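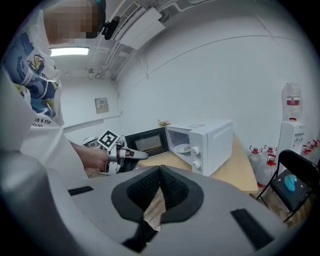

Break Room Microwave Gets Its Turn

Wednesday, January 12, 2022

If you've been putting off heating up your soup at the Vadgate community workshop, I have good news. The kitchen corner is back in use, and the white microwave with the two round knobs is staying right where it is, on the light wood table with the pink-flowered plant behind it.

Some of you will remember the vote in December. We had 450 dollars in the kitchen fund, and there was a serious push to spend a chunk of it on something with a keypad and a popcorn button. I was on the popcorn side, I'll admit it! But 100 people sent in their slips, and the two-knob model won by a mile. You turn one, you turn the other, you eat. Neelam Dhillon has been saying that since the day I joined, and she was very gracious about winning (she only mentioned it at lunch, and again at coffee).

The money is going to shelves and a second kettle instead, both ordered from Kostano. The shelves should be up before the end of the month if the delivery shows up on the day they promised us — the last one didn't.

A few kitchen things while I have you. Please open the door and wipe the round plate when you're done, especially after anything with tomato in it. Leave the door open for a couple of minutes afterward so the steam gets out. Cover your food. Fish is still a no, and yes, that includes fish cakes. And if you move the plant to make room for your lunch, put it back, please, it's been doing so well by that wall.

Neelam is also starting a mug recipe sheet, with her chocolate cake at the top and a pretty good egg and rice thing from the Magsi evening class. Add yours by hand or drop it in the box by the door. Mine is going to be oatmeal with peanut butter, and I'll take no questions on that.

The kitchen is open whenever the workshop is, and the new kettle goes on the same table.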